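Scent Words on Hand Lotion Labels: What Online Listings Tell the Shopper

Project report, Consumer Studies, Lundcombe College
30 May 2022

1. Background

Hand lotion is one of the first things people pick up by smell in a store. Online they can't do that. The shopper has a name, a short description, sometimes an ingredient list, and the reviews. For this project I looked at how online listings for hand lotion describe scent, and whether the description gives a shopper enough to go on.

I got interested in this after ordering a lotion called "Quiet Morning." The listing did not say what it smelled like. It smelled strongly of lavender, and I gave it away. My project partner had a similar story about a lotion sold as "fresh." We decided to see how common it was for a listing to leave the scent out.

The report covers hand lotion only. Body lotion and face cream were left out early on, partly to keep the work manageable and partly because face creams are often sold without any scent at all.

2. Questions

Does the listing name a scent that a shopper could recognize, such as a fruit, flower, or spice?

If the product is called unscented or fragrance-free, does the ingredient list agree?

Do reviewers describe the same scent as the listing does?

3. Method

We used the hand care section of Wudlow, an online drugstore that carries a mix of large and small brands. In January we saved every listing that came up under hand lotion. This gave us 1641 listings. Many of them were the same product in a different bottle size or sold in packs, so we merged those. We also took out gift sets, hand soap that had been filed in the wrong place, and listings with no description. After this step 1223 listings were left.

Reading all of them closely was not possible in the time we had. We drew a random sample of 200 and read each one in full, including the ingredient list where there was one. For every listing we wrote down the product name, the scent words used, where on the page they appeared, and whether the ingredients included "fragrance" or "parfum."

Scent words were sorted into nine groups: citrus, other fruit, flower, herb, spice, wood, food and sweets, mood or place words, and none. A listing could go into more than one group. Both of us sorted the same listings separately and then compared. Where we disagreed, we talked it over and wrote down the reason for the final choice in a notes column. Most of the disagreements were over words like "clean" and "ocean," which we put in the mood or place group in the end.

For the third question we read the newest reviews for each product in the sample that had any. We only noted what reviewers said about smell. Comments on price, shipping, pumps that stopped working, and so on were skipped, although there were a lot of them.

4. Results

4.1 Named scents

More than half of the sample named at least one scent a person could recognize. Flower was the largest group, mostly lavender and rose. Citrus came second. Most of these listings put the scent in the product name, so a shopper would see it without opening the page.

The mood or place group was bigger than we had expected. These were names like "Calm," "Sunday," and "Coast." Some explained the scent further down. Others never did. The Lernow listings were the clearest example: the brand sells its lotions under color names, and for several of them the only hint about smell was the word "signature."

Benedetti did the opposite. Every Benedetti listing in our sample gave the main scent first and then two or three smaller notes. It was the easiest brand to sort, and we never needed the notes column for it.

4.2 Unscented and fragrance-free

The two terms are used as if they mean the same thing. They don't always. A product called unscented may still contain a fragrance ingredient that covers up the smell of the other ingredients. We found a few listings like this in the sample. In one case the front of the bottle said "fragrance-free" and the listing title said "unscented," and the ingredient list was missing, so we could not tell which was right.

For shoppers who avoid fragrance because of a skin reaction, this is the most important part of the results. A missing ingredient list was more common for small brands than for large ones.

4.3 Citrus listings and their reviews

We read the citrus group more closely than the others — reviewers had more to say about it. Listings used "orange," "sweet orange," "blood orange," "mandarin," and "citrus burst," often without saying whether the scent came from peel oil or from a fragrance blend. 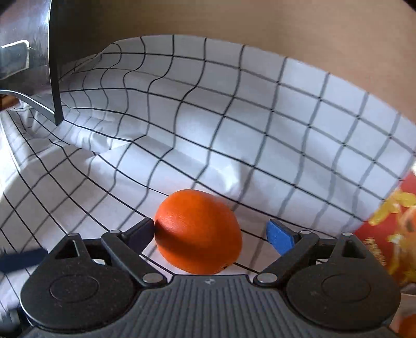 Figure 1. Orange fruit on a gridded cloth.

Reviewers tended to compare these lotions to something they already knew. Peel, candy, floor cleaner, and vitamin tablets came up again and again. The same product could be "just like peeling an orange" for one person and "like furniture polish" for the next. Listings that said only "citrus" had more complaints of this kind than listings that named the fruit.

Several reviewers also said the citrus smell faded fast. No listing in the sample said anything about how long the scent lasts.

5. Problems with the method

All the listings came from one store, and the store's own rules affect what brands can write. Reviews are a weak source for smell, because people who are pleased often don't mention it. We also did not smell any of the products ourselves. That was in the original plan, but the cost was too high.

Our groups could be better. Coconut gave us trouble — some listings treat it as a fruit and some as a dessert. We put it in food and sweets each time.

6. Suggestions

Listings should name the main scent in plain words, near the top. If the product name is a mood or a color, the scent should come right after it. Ingredient lists should be required for anything sold as unscented or fragrance-free.

A later project could repeat the count with hand soap, using the same groups, with coconut moved or given a group of its own. Our coding sheet and the notes column are stored with the department's copy of this report.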